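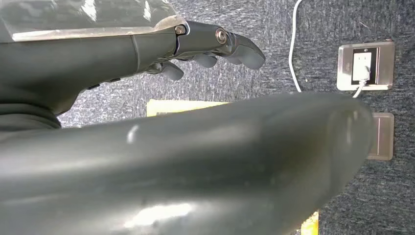 The hand over the carpet, near the floor outlets.

News from the teaching table

In September we started to teach our robot by remote control, and now we have 400 recorded tries. Each try is one package and one compartment. Andri Nägeli does most of the steering, and he asks that everybody keeps the same speed, also when it feels too slow. Bad tries are kept too, but they get a mark in the list.
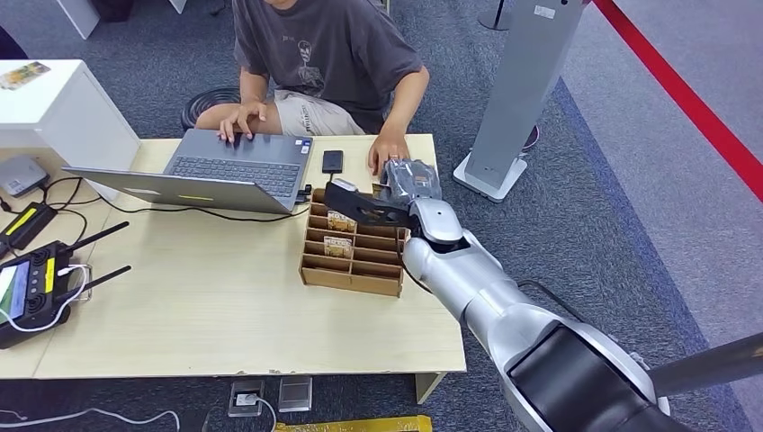
Sorting small packages is the task we chose for Bavura this winter. The packages must go in a cardboard organizer with many small compartments, and the clear, crinkled plastic on some of them is difficult for the software to learn. We would like to reach 600 tries before we train again. If you want to steer for 30 minutes, please write to Orestis Vlachopoulos.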